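Subject: Re: [commontable] Sourdough starter and the shop oven question
From: Shirley Vachon

Hi all,

Raed wrote:

> I've been keeping a rye starter since March and it smells
> like nail polish by the second morning. Do I toss it?
> Also, does anyone know if the bread at Najjar is baked on
> stone or in pans? I can't get a bottom crust like theirs.
> Mine comes out pale and kind of floppy.
>
> Raed Saliba

Raed, please don't toss it! That smell just means it's hungry. Mine did the same thing the whole first summer and I was sure I'd killed it. Feed it twice a day for a few days, and be stingy with how much old starter you keep. I keep one spoonful, which feels like nothing, and it's plenty. If you see pink or orange streaks, okay, then toss it, but a nail polish smell by itself is nothing to worry about.

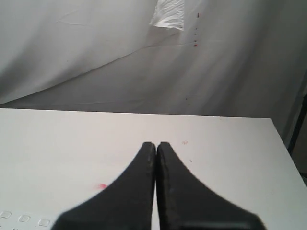

Baking

On to the crust. I asked at the Najjar counter (I was in there for flatbread anyway, as usual) and they bake right on the stone, with no pans except for the sandwich loaves. So there's your bottom crust. I don't own a stone. I use my grandmother's cast iron griddle turned upside down on the lowest rack, and I let it heat for a good long while after the oven claims it's ready. My oven lies. I bought one of those little hanging thermometers and found out the dial and the oven had barely met.

The loaf goes in on parchment, straight onto the iron. I put a roasting pan over the top for the first half of the bake and then pull it off (long mitts, please, I have a scar). When you think it's done, give it 6 more minutes. I mean it! Almost every pale, floppy loaf I ever made just came out too early.

About the rye, are you using all rye flour in the dough, or only in the starter? All-rye dough never gets that springy feel, so if you're kneading and waiting for it to turn smooth you'll be there until supper.

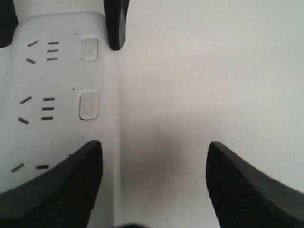 I ruined a lot of flour that way before somebody at the Stosby swap told me to quit kneading and just stir it like thick oatmeal. Now I do one part rye to three parts bread flour for everyday loaves and save the all-rye for when my brother visits, as he likes it dense enough to stand on.

For proofing, I leave the bowl in the oven with only the light on. I don't know how warm it gets with yours, but mine sits at 84 with the door shut, and the dough is very happy there. Put a note on the oven door. I have preheated a bowl of dough exactly once, and the plastic wrap was not fun to scrape off.

Oh, and someone was asking about the old Skaltach cookbook with the caraway loaf in it. I have it, it's falling apart, and the recipe calls for "a cup of sour" with no other explanation. I can type it up if people want it. I've made it with my regular starter and a little extra salt and it came out fine, a bit flat on one side.

Let me know how the feeding goes, Raed. If yours gives up after all, I've always got extra and you can come by for a jar.

Shirley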